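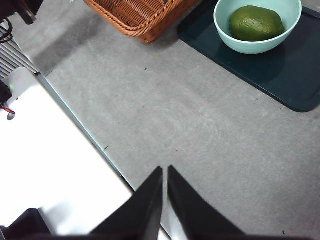
Minutes of the equipment review meeting, Friday, 2 p.m.
Musura test kitchen, upstairs room

Welcome and last month's minutes

The chair thanked everyone for coming out at the end of a long week, and thanked the front desk as well for finding a second fan. The April minutes were approved with one correction: the hose fittings were ordered from Dal Bello and have not yet been delivered.

Elix trial kit

Most of the afternoon went to the Elix kit, now at the halfway point of its trial. The kit is a tabletop arm with a two-finger gripper, a wrist camera, and a service plan that covers repairs and two training visits. It is being tried on fruit and small tableware, the sort of thing our members' kitchens move from one place to another all day long.

The trial lead reported 372 pick attempts so far, of which 14 were dropped or missed. Most of the misses were with ripe fruit, and there was a friendly and fairly lengthy discussion of whether the pointed fingers are the right choice for anything that bruises. Several members liked how neatly they reach into a bowl. Others would feel happier with a softer, wider pair, and it was agreed to ask Elix whether one can be had within the trial price.

Setup time was raised again. The first morning took 60 minutes from power on to first pick, and the team now has it down to 20, with much credit due to the evening crew, who wrote their own checklist and taped it inside the cabinet door. The chair asked that a copy go to Elix with our compliments — their printed guide leaves out the camera check altogether.

A member asked if we should look at a Festo gripper before making up our minds. The feeling of the room was that a comparison would be sensible, provided it doesn't hold up the decision, and the purchasing desk will ask for a quote.

The service plan drew mixed views. The phone line has been kind and patient with us, but the wording on replacement fingers is hard to follow, and nobody present could say for sure whether ordinary wear is covered.

Agreed

Purchasing to write to Elix about softer fingers and the wear clause.
Trial lead to run a further week on ripe fruit and bring the numbers back.
Evening crew to send in their checklist.

Other business

The upstairs coffee machine is leaking again. Please use the one by the loading door for now.

The meeting closed at 3:40 p.m. Next meeting same room, same time, first Friday of the month.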